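Dundby 17 tennis ball machine

Portable ball machine for club courts and solo practice. Holds up to 802 balls? No, sorry, thats the order code. Code 802. Hopper takes 30 balls.

Topspin, backspin or flat. Feed speed on the side dial, height on the back. Sweep left to right, or lock it for backhand drills. Runs off its own battery, mains lead also in the box. Big wheels, folding handle, goes in most car boots with the hopper turned upside down.

Used on the indoor courts at Horgate all winter. Coach Signe Fogh has it out every Wednesday for the juniors and keeps the sweep on narrow for the under tens. Start slow with new players. Pressureless balls are best, old soft ones can jam the feed wheel.

Club shirts, towels and wristbands are on the Villalba kit page. Same basket, one delivery charge.

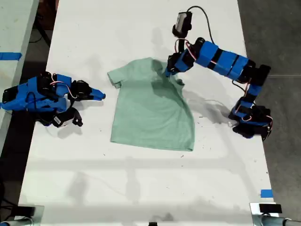
In the box

Machine, hopper, battery, charger, mains lead, remote. Balls not included. Rain cover sold seperately.

Price and delivery

£556 inc VAT. Pallet delivery to mainland addresses, kerbside only so have someone there to help lift. Collection from our Fandbridge unit, ring first. Next batch due June, deposits taken now.

Spares

Feed wheels, remotes and batteries in stock. Quote code 802 when you order. Older Dundby machines take a different wheel, check the plate under the handle.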